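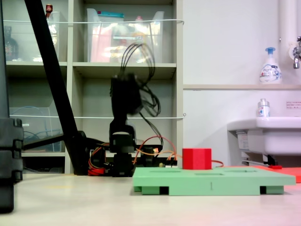 2 min read

Flendura opens Lundthorpe workroom for manipulation demonstration

LUNDTHORPE, 26th October. Flendura held an open day at its Lundthorpe workroom, where visitors watched a tabletop robot arm work on a shape-sorting task. The task is the first in a series the company uses to assess its motion software, Ninh. Sessions ran in the morning and the afternoon, each limited to eight visitors so that everyone could stand within sight of the table.

The setup uses a black servo-driven arm with a two-fingered gripper, a light green sorting board and red pieces. The board has openings of different shapes, among them a cross, a square and a round hole. A piece must be picked up, carried to the board, turned until its sides line up with an opening and then released. The tolerance between piece and opening is 2 mm.

Shape sorting was chosen for the program for practical reasons. The parts are cheap and can be replaced the same day. An error in position or in rotation stops the piece from dropping through, which makes scoring simple. Visitors can also judge a result for themselves without reading a log.
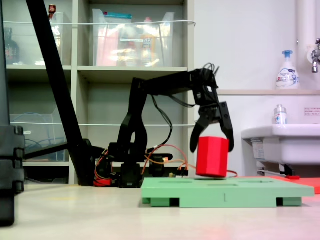

Ninh plans each motion in two stages. The first brings the gripper to a point over the board at normal speed. The second is slower and corrects the angle of the wrist in small steps before the piece is lowered. Each attempt is limited to 90 seconds. An attempt that goes over the limit is stopped and recorded as incomplete, whatever the position of the piece at that time.

The software's test record stood at 3018 attempts before the open day. Attempts made in front of visitors are stored separately and will not be added to that total, as start positions were chosen by the audience and do not follow the test plan.

After each session, staff took questions on calibration, servo wear and cable routing. Visitors were also shown the planner's motion display, which draws the intended path of the gripper before the arm moves. Printed copies of the test plan were available at the door. 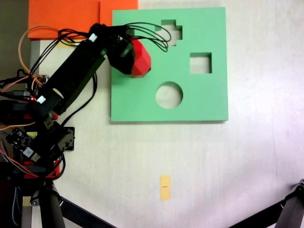

One visitor, Colley, asked whether the slower second stage was needed for every shape, remarking that a round piece looks the same at any angle and that the time spent turning it could be saved. Flendura's reply was that the current release treats all pieces alike so that results can be compared, and that a setting to skip the angle correction for round pieces is being tested.

A second open day is planned for November at the same address. It will cover the same task with a revised gripper routine. Places are free and must be booked in advance through the Flendura front desk in Lundthorpe. Groups from schools and colleges should state their number when booking.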